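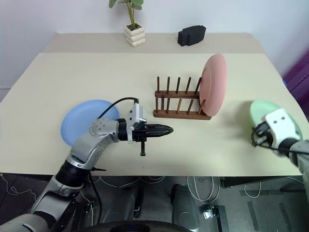

Clavar is a collection of written care notes for houseplants kept in offices, libraries and other shared buildings. It was compiled by the Sukbridge Plant Records Office and is offered for use in text search, plain-language editing and the study of instructional writing. Each note concerns one plant in one position, and the position is recorded along with the species. A small potted plant in a white pot on a raised shelf, with a plain wall behind it, is a typical subject: the note for such a plant would give the type of pot, the surface it stands on and its distance from the nearest window, followed by the care instructions as they were written by the person responsible.

Contents of this release

The release contains 3,000 notes in a single table, one note per row. A second table lists the 48 buildings from which notes were received, identified by code only. The third file is a glossary of common plant names matched to botanical names, prepared in Sukbridge and checked against the notes themselves.

notes.csv - the care notes and their fields
buildings.csv - building codes, type of use, heating type
glossary.csv - common names and botanical names
CHANGES.txt - corrections made between releases

Fields in notes.csv

note_id: a number assigned on receipt. Numbers are not reused when a note is withdrawn, so gaps are expected.
building_code: matches the first column of buildings.csv.
plant_common: the name used by the writer, with spelling left as received.
plant_botanical: the name assigned by the office. Left blank where the common name could refer to more than one genus.
pot: material, color and drainage, where stated.
position: window sill, shelf, desk, floor, hanging or other.
window_distance: in inches. Blank where the writer gave no measurement.
text: the full note.
season: the season in which the note was written, where stated.

Collection

Notes were gathered by means of a paper form and an equivalent web form. Building managers were asked to pass the form to whoever watered the plants. Writers were told that the notes would be published and were asked to leave out names, room numbers and telephone extensions. No payment was made. Collection closed in February, and forms received after that date have been held for a later release.

The paper forms were typed by staff at the office. Crossings-out were not transcribed. Words that could not be read are marked [unclear], and abbreviations such as "wk" and "fert" have been kept.

Splits

Users who need a fixed division should use the column named part. It sets aside 1,000 notes for testing. All notes from a given building fall on the same side of the division, as writers in one building often copied wording from each other. Earlier copies of the table, circulated under the working title Gralamell, were divided at random and should not be used for comparison.

Known limitations

The notes describe what people say they do. No attempt was made to confirm whether a plant was watered on the stated schedule or how it fared. Advice in the notes is sometimes contradictory and in places poor - several writers recommend standing succulents in a full saucer all winter. Such notes have been kept without comment.

Pothos, snake plant, spider plant and peace lily are heavily represented. Ferns are few, and orchids appear mainly in notes from hotels and medical offices. Users should not treat the counts as a survey of what is grown in shared buildings generally.

Window distance was often estimated by the writer. Many entries are round figures, and 60 inches is common enough that it should be read as "across the room" in some buildings. The direction the window faces was not requested on the paper form and is missing from all notes received that way.

Notes shorter than one full sentence were excluded. This removed a number of labels reading only "do not water" or "plastic."

Personal information

All notes were read before release. Names and initials were replaced with [name]. A writer who recognizes a note and wishes it removed may write to the office giving the note_id. Removal takes effect at the next release and is recorded in CHANGES.txt.

Related material

The Shirima glossary of potting terms uses the same botanical names and can be joined to glossary.csv on the second column. It is maintained separately and carries its own terms of use.

Terms of use

The tables may be copied, changed and shared for any purpose, provided that the Sukbridge Plant Records Office is credited and changes are stated. Quotations from single notes should give the note_id.

Version

Second release, October 2022. Corrections to plant names are welcome and should be sent with the note_id and a source for the proposed name.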